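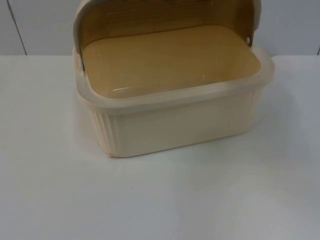

El motivo de la visita a Zeltmont era comparar dos pinzas antes de decidir cuál pedimos para nuestra celda de pruebas, y por eso buena parte de la mañana se fue en objetos domésticos y muy poca en piezas industriales. Lwazi Botha, que lleva el banco de ensayos, tiene elegidos varios que dan problemas por motivos distintos. El que más nos interesó fue la panera de plástico color crema con tapa abatible. Con la tapa abierta queda un hueco amplio, de fondo liso color mostaza y esquinas redondeadas, y un borde grueso y curvo por todo el contorno. El plástico brilla un poco y el fondo devuelve la luz en una mancha ancha, cosa que a la cámara de profundidad no le gusta nada.

Las dos candidatas eran la Plorard de dedos paralelos, con 202 mm de apertura máxima, y la Hastik de tres dedos con yemas de silicona. Las dos iban montadas en el mismo modelo de brazo, con controlador Visser, y las tareas eran tres: cerrar la tapa, abrirla y desplazar la panera un palmo sin levantarla.

Cerrar la tapa resultó fácil para ambas. Basta con empujar desde atrás y acompañar el giro. De 18 intentos, la Plorard completó todos y la Hastik falló uno, por un error de aproximación que Botha atribuyó a la calibración de esa misma mañana.

Abrir es otra cosa. La Plorard entra bien por el canto, pero si llega un poco alta resbala sobre la curva y hay que repetir. Acertó 9 de 18. La Hastik llegó a 13, más despacio. Xolani Naidoo repitió la serie bajando la velocidad a la mitad y la Plorard mejoró algo, aunque no anotamos esa tanda completa y prefiero no dar la cifra.

En el desplazamiento, la Plorard agarraba la pared por el borde y arrastraba recto. La Hastik tendía a girar la panera al arrancar. Cambiando el punto de agarre se corrige en parte.

Sobre la cámara: probamos la cenital y la lateral. Con la cenital, el reflejo del fondo dejaba agujeros en la nube de puntos justo en el interior. La lateral daba mejor el borde, pero perdía la pared del otro lado. Fatima Potgieter propuso juntar las dos y usar la lateral solo para localizar la tapa — es lo que hacen ellos desde octubre con los recipientes translúcidos.

El controlador Visser nos gustó menos. El cambio de pinza obliga a reiniciar el programa y los límites de fuerza se guardan en un menú aparte. Botha ya se lo sabe de memoria, nosotros tardamos un rato en encontrarlo.

Quedamos en que nos prestan la Hastik dos semanas, con un juego de yemas de repuesto. Falta el adaptador de brida para nuestro brazo, que tengo que pedir yo.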